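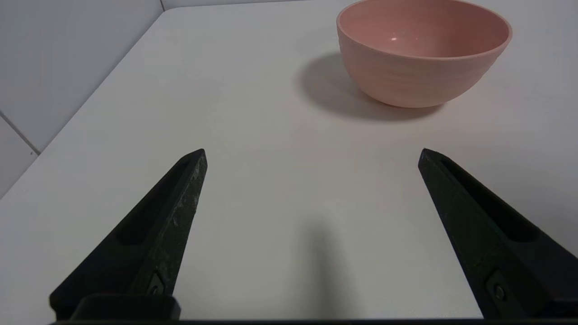 チケット番号:149
件名:ボウルの縁をつかむ課題で、グリッパーが毎回左下にずれて閉じる
状態:対応中
報告者:Benedita Teixeira(Peveo ロボットクラブ、学生班)
担当:Ermelinda Patrício(Brarnidex サポート)
使用ソフト:Rulent(手首カメラの画像から物体の位置を出す部分)

9月の校内競技のために、ボウルの縁を二本の指ではさんで持ち上げる課題を練習しています。問題は、接近の最後の動作で、グリッパーがボウルの縁より左下の位置で閉じてしまうことです。手首カメラで見ると、接近前の姿勢ではピンク色のボウルが右上にあり、開いた指のあいだには白い机の面だけがあります。ここから腕が右奥へ動いて、ボウルの縁が指のあいだに入る予定ですが、動きが足りないまま止まり、指は何もはさまずに閉じます。エラーは出ません。ログには「把持完了」と書かれます。

再現の手順を書きます。
・腕を接近前の姿勢に置く。
・グリッパーを全開にする。
・Rulent で物体の検出を始める。
・検出が「安定」になったら、把持の命令を送る。
・腕が動き、グリッパーが閉じる。ボウルはつかめない。

先週までは同じプログラムで成功していました。変更したことは、私が覚えているかぎり、手首カメラの取り付けねじを締め直したことと、Rulent の設定ファイルを新しい版のものにしたことです。設定ファイルの古い版は、申し訳ありませんが、上書きしてしまいました。

日本語は私の母語ではありませんので、分かりにくいところがありましたら、どうぞ質問してください。
Benedita Teixeira

返信 1(Ermelinda Patrício)
ご報告ありがとうございます。手順がはっきりしていて助かります。次の点を教えてください。
・ずれの方向は、ボウルを別の場所に置いても同じですか。
・検出の結果を画面に重ねて表示したとき、枠はボウルだけを囲んでいますか。机に落ちた影も入っていませんか。
・カメラを締め直した後で、手と目の校正(hand-eye calibration)をもう一度行いましたか。
影についてお聞きするのは、白い机と白っぽい壁の組み合わせでは、影の境目を物体の輪郭と判断することがあるためです。お送りいただいた画像でも、ボウルの影は左下の方へ広がっています。ずれの方向と同じですので、最初に確認したいと思います。

返信 2(Benedita Teixeira)
ご返事をありがとうございます。調べました。
枠の表示をしましたら、ご指摘のとおりでした。枠の左下の角が、ボウルの外にあります。影の濃い部分が枠の中に入っています。縁の中心として計算された点も、本当の中心より左下にあります。
校正は、行っていません。締め直しただけなので、位置は変わらないと考えていました。この考えは正しくなかったかもしれません。
ボウルを別の場所に置く試験は、午後に班の全員が集まってから行います。Salgado 実習室は午前中に別の授業があり、腕を動かすことができません。

追記、午後4時。ボウルを机の手前と奥に置いて試しました。どちらも左下にずれます。しかし、奥に置いたときの方がずれが大きいです。影の形はあまり変わらないように見えますので、影だけが原因なら、ずれの差を私は説明できません。

返信 3(Ermelinda Patrício)
原因が二つ重なっている可能性があります。一つずつ分けて調べましょう。同時に直すと、どちらが効いたのか後で分からなくなります。
まず影です。Rulent の設定に shadow_reject という項目があります。新しい版の設定ファイルでは初期値が off です。これを on にしてください。さらに、検出に彩度を使う設定 use_saturation も on にしてください。机も影も色がほとんどなく、ボウルだけに色がありますので、この条件では有効なはずです。
校正はまだ行わないでください。影の設定だけを変えて、手前と奥でもう一度ずれを測ってください。

返信 4(Benedita Teixeira)
設定を二つとも on にしました。枠がボウルの形に合いました。内側に小さい光の反射がありますが、これは枠に影響していません。
結果を報告します。手前に置いた場合は、縁をはさむことができました。ただし、縁が指の先の中央に来ないで、左の指に先に当たります。ボウルが少し押されて動きます。奥に置いた場合は、まだ失敗します。
班の一人が、接近の速度を下げれば成功すると言いまして、下げてみました。変わりませんでした。
一つ質問があります。左の指の先に、こすれた傷があります。右の指はもっと滑らかです。左の指が先に当たることと関係がありますか。指を交換した方がいいでしょうか。

返信 5(Ermelinda Patrício)
傷の件ですが、表面のこすれは位置のずれの原因にはなりません。指の先が曲がっていたり、取り付けのねじがゆるんでいたりする場合は別です。電源を切った状態で、両方の指の付け根を手で軽く揺らしてみてください。がたつきがなければ交換は不要です。傷がいつできたのかは画像からは判断できません。
速度を元に戻してください。変えたものが残っていると、次の比較ができません。
では校正に進みます。遠くなるほど誤差が大きいという結果は、カメラの角度が変わった場合によく見られるものです。校正板を机に固定し、手首の姿勢を変えながら30枚撮ってください。腕が止まってから撮ることが大切です。保存したファイルのうち、回転の値を前回のものと比べてください。前回の校正ファイルは残っていますか。

返信 6(Benedita Teixeira)
校正ファイルは、残っていました。設定ファイルとは別のフォルダーにありました。
指のねじは両方とも確認しました。がたつきはありません。
30枚を撮りまして、校正を計算しました。一回目は誤差が大きくて、失敗と表示されました。校正板を固定するテープの片方がはがれていて、途中で板が動いたようです。テープを貼り直して、もう一度最初から行いました。二回目は正常に終わりました。
前回との差は、カメラの上下の傾きで2度でした。締め直しただけで、これほど変わるとは思いませんでした。
新しい校正で試験しました。手前でも奥でも、縁が指のあいだに入ります。ボウルは押されません。速度は元の値です。

もう一つ、新しく見つかった問題を書きます。同じチケットに書いてもよいでしょうか。把持の後、腕が上がり始めるまでに待ち時間があります。ログで見ますと700ミリ秒です。以前はもっと短かったと班の人は言いますが、古いログがありませんので、確かではありません。競技には制限時間がありますから、できれば短くしたいです。

返信 7(Ermelinda Patrició から修正:Ermelinda Patrício)
署名の綴りを間違えて送信したため、再送します。
校正の結果、了解しました。位置ずれの件は、影の除去の設定と再校正で解決したものとして記録します。
待ち時間については、グリッパー側の grip_settle の値をご確認ください。閉じた後に力が落ち着くのを待つ時間です。短くできますが、陶器のように表面に少し光沢があるものは滑ることがありますので、値を下げるたびに低い位置で持ち上げを試してください。机に柔らかい布を敷くと安心ですが、布の色によっては検出が変わりますので、その場合は枠の表示を見直してください。
また、「把持完了」が空の状態でも出る件は、別の不具合として開発へ回します。指が完全に閉じた位置まで動いたときは、本来「物体なし」と出る必要があります。該当するログがあれば添付をお願いします。

返信 8(Benedita Teixeira)
ありがとうございます。空で閉じたときのログを添付いたしました。影の設定を変える前のものと、変えた後に奥で失敗したときのものです。
grip_settle は、確かに700になっていました。布は実習室にないので、明日、家から灰色のタオルを持ってきます。値を下げる試験はその後に行い、結果をここに書きます。
班の手順書には「カメラのねじに触ったら校正をする」と書き加えました。設定ファイルも、上書きの前に写しを作ることにしました。

状態の変更:対応中 → 報告者の確認待ち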